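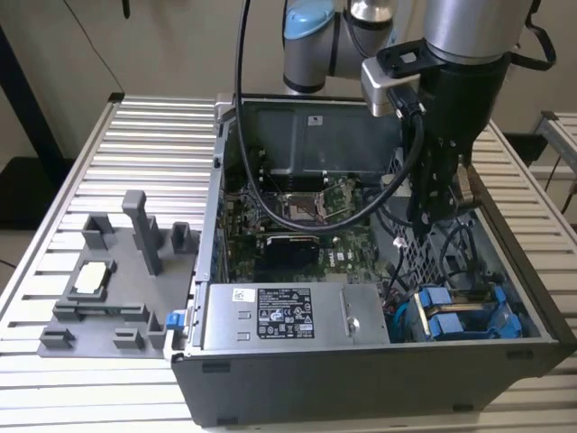

Search the newsletter Go

The repair bench is back after its summer rest, and we are very glad of it, because the cupboard at Plirnby had reached the stage where the door had to be leaned on to close. If you have been holding on to an old desktop computer through the holidays, waiting for us to open again, thank you for your patience, and please do bring it along now. We are in the back room as before, and the kettle is on from the start.

Those of you who came in the spring will know how it goes, but we have had a good many new readers since then (hello, and welcome!), so perhaps it is worth going over again. People in and around Brenesmont give us computers they have finished with. Some of them only want a clean and a bit more memory and are perfectly good for homework, letters and looking up train times. Others are past saving as whole machines, and those we take apart for their pieces, which go into the drawers and come out again months later when somebody's power supply gives up. It is slow work and rather pleasant, and you would be surprised how quickly an afternoon goes when you are hunting for a screw.

We are starting this term with the Dell desktops, as we had a nice run of them handed in before the break. They are good ones to learn on. The case goes down on its side, the side panel comes off, and there is the whole inside laid open in front of you like a tray, with room to get your hands in. Beginners are often nervous of the motherboard and go straight for the power supply, which is quite all right, though do wait until the mains lead is out and put away before you touch anything at all. We also ask everyone to leave the power supply itself closed up. It comes out in one piece and goes on the shelf in one piece.

The big black plastic shroud puzzles people every time. It is there to guide the air where it is wanted, and it usually has to come away before you can see what you are doing underneath. Please keep it with its own case. We had two left over at the end of last term and tried them on everything in the room without finding where either of them belonged, and they are still on top of the filing cabinet if anybody recognises them.

A word on processors. Once the processor is out, the socket is left with its little lever up and its gold contacts open to the world, and they really are very delicate. A sleeve will do it, or a dropped screw, or a well-meaning wipe with a cloth. If you are stopping for tea at that point, tell whoever is sitting next to you, and if the board is to be kept, ask for one of the plastic covers from the Betard tin. (It is the square biscuit tin with the dent. The round one really does have biscuits in it.)

Expansion cards go in the second drawer down, and the metal blanking plates from the back of the case go in the jam jar. We never seem to have enough of those, so do save them even when the rest of the machine is only fit for scrap.

Several of you asked over the summer about hard drives, and quite rightly. Any drive that comes in is taken out first and wiped or broken up before the machine goes anywhere else. If you would feel happier keeping your own, take it home with you, and we will gladly show you how to lift it out. Do have a look through it for photographs before you part with it. We had a lady in May who found her whole garden album on a computer she had been using as a plant stand.

What we could do with, if you are turning out a garage or a shed: small crosshead screwdrivers, clean paintbrushes for dust, egg boxes for sorting screws, and mains leads of the ordinary kettle sort. Old monitors we must say no to for the present, as there is nowhere left to put them. Printers likewise, with regret, and please don't leave them in the porch.

We open at 2 and go on until the hall is wanted at 7, and you are welcome for all of it or only for half an hour. The front door sticks, so give it a push. Parking is behind the Yeoman, who have kindly said we may use the far end as long as we keep the delivery gate clear.

Last updated: Wednesday, September 4, 2024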